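4. Instalação da luminária de teto Clolberg

Antes de começar, ler a secção 3 (ferramentas e material). Quem já montou o modelo antigo: a base mudou, os furos não batem com os velhos.

CUIDADO: desligar o disjuntor do circuito. O interruptor da parede não chega. Confirmar com um busca-polos nos dois fios, sempre.

4.1 Marcar e furar

1. Encostar o gabarito de papel ao teto, seta virada para a janela. Prender com fita.
2. Marcar os 2 furos da base. Distância entre centros: 547 mm. Medir outra vez antes de furar.
3. Furar com broca de 6. Em betão, percussão ligada. Em gesso cartonado, sem percussão e com as buchas basculantes (saco B).
4. Aspirar o pó, meter as buchas até ficarem à face.

Nota: se a broca apanhar ferro, deslocar a base uns 3 cm para o lado e começar de novo. Não forçar.

4.2 Fixar a base

5. Passar o cabo pelo passa-fios de borracha. Deixar mais ou menos 15 cm de folga.
6. Aparafusar a base sem apertar tudo. Acertar com o nível. Só depois o aperto final.
7. Em tetos com tubagem à vista, manter a base afastada dos tubos - a tampa lateral precisa de espaço para abrir.

4.3 Ligação elétrica

8. Descarnar os fios, 8 mm. Mais do que isso fica cobre de fora.
9. Castanho no L, azul no N, verde-amarelo no terra. Puxar cada fio de leve para ver se ficou preso.
10. Se a instalação é antiga e as cores são outras, parar e chamar um eletricista. A sério.

CUIDADO: nunca ligar a luminária sem terra, mesmo "só para experimentar".

4.4 Tubo e difusor

11. Encaixar o tubo nas duas pontas e rodar um quarto de volta até ouvir o clique. Luvas limpas, de preferencia.
12. Tubos Trusier: o lado com a etiqueta é o lado da alimentação. Tubos Greco: tanto faz.
13. Pôr o difusor primeiro do lado fixo, depois carregar nos 3 clipes do outro lado.
14. Ligar o disjuntor. Testar. Se piscar, ver tabela em 4.6.

4.5 Duas luminárias no mesmo circuito

Pode ser, com o cabo de ligação Grumley (vendido à parte). A segunda unidade liga na saída da primeira, não diretamente na caixa. Sobre mesas de trabalho, deixar a luminária paralela ao lado maior da mesa - menos sombra das mãos. Tampos brancos refletem bastante, aí o difusor opalino dá mais jeito que o transparente.

Potência total máxima por circuito: 400 W. Contar tudo o que lá está, incluindo os candeeiros.

4.6 Problemas comuns

Não acende: disjuntor, depois fios L e N, depois tubo mal rodado. Por esta ordem.
Pisca: tubo incompatível ou regulador de intensidade no circuito. Retirar o regulador.
Zumbido: parafusos da base frouxos. Apertar.
Acende só metade: trocar o tubo, não a luminária.
Difusor cai: faltou um clipe. Repetir o passo 13.

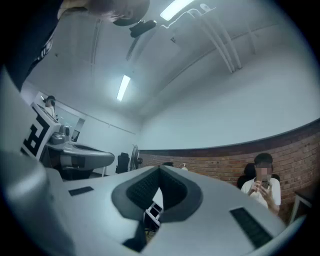
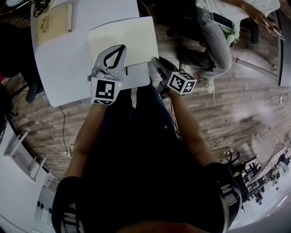
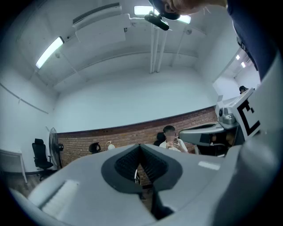 Fig. 9 - Sala de trabalho. Na primeira imagem, duas luminárias tubulares no teto branco.

4.7 Limpeza

15. Disjuntor desligado, tubo frio.
16. Pano húmido no difusor, sem álcool nem amoníaco. Secar bem antes de voltar a por no sítio.
17. Repetir de seis em seis meses, ou antes se houver pó de obra.

Revisão de outubro: Giorgia Amato. Esquemas elétricos: Evaristo Russo. Peças em falta no saco B, pedir ao revendedor com o talão de compra.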